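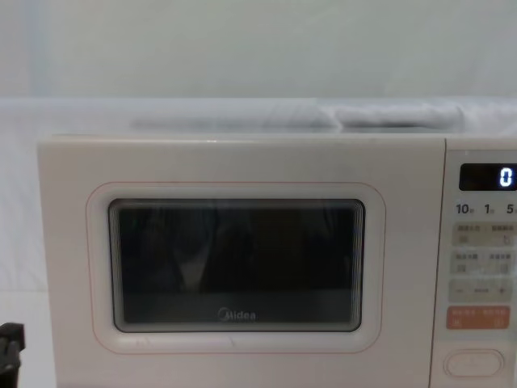 Fig. 1. Countertop microwave, door and window seen from the front.

Week 6 – Heating food: conduction, convection, radiation
Notes P. Górecki. Read before the seminar, bring the Kaczmarczyk reader (chapter on heat transfer).

1. Recap
Conduction = heat passed through a solid, particle to particle. Metals quick, fat slow, air very slow. Convection = moving liquid or gas carries it. Radiation = no contact needed, grill is the usual example.
Most cooking is a mixture. Roast potato: hot air on the outside, conduction to the middle.

2. Surface v. centre
Browning wants a dry surface, well over 100 °C. Boiled food never gets there, hence pale. Thick joints – outside done long before the centre. Resting lets the heat even out, centre keeps climbing for a few minutes.

3. Microwaves
Water molecules turn with the field, energy ends up as heat. Goes in a couple of centimetres, then conduction does the rest. NOT "from the inside out" – this comes up in essays every year, please stop. Cold spots: stir, cover, leave to stand. Mesh in the door: holes much smaller than the wavelength (12 cm or so), light gets through, microwaves dont.

4. Worked sum
Soup, 332 g, treat as water. Start 5 °C, finish 62 °C, so rise of 57 degrees.
Energy = 0.332 x 4.18 x 57 = 79 kJ
Power reaching the food 620 W, so time = 79 000 / 620 = 128 s, just over two minutes. Ignores the bowl and losses to the air. Redo it for a finish of 90 °C, same soup, same power.

5. For next time
Section 3 questions in the reader, odd numbers only. Lab write-ups on the cooling curves go on Onedeck, not by email. Resit is in August, room to be anounced.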